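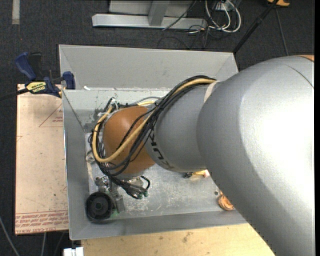 Bins, bins, bins

Quick one this week, month end ran over and the newsletter is late as it is.

The sheet-metal bins at Clestcombe are getting cleared out, starting today. All of them, including the ones by the back door that everyone walks past. We logged 748 loose parts in September and the pile has only grown. Wheels in with brackets, brackets in with who knows what. Small stuff ends up down in the corners and stays there.

So, the plan. One kind of part per bin. Wheels and anything round go on the low shelf, they roll. Connectors and short leads in the shallow trays, not the deep bins please. If you can't tell what a part is, put it on the gray table with a tag and write down where you found it. Do not put it back "for now".

New labels came from Altetik on Monday. They stick fine to bare metal but wipe the front panel first, the old glue is nasty. Pack of 1,000 so no need to be stingy. Label goes on the front, top left, every bin the same.

Dented bins: if it still sits flat, keep it. If it rocks, leave it by the scale and Ristić will pick it up with teh scrap. New ones are on order from Cevance, 90 of them, same size as now so the racks don't have to move.

Also, bin floors. Sweep them before refilling. There is a brush on the hook next to the sink, bring it back after. Last one went missing in under a week.

Shelf plan is taped up by the lockers. Changes in pencil only.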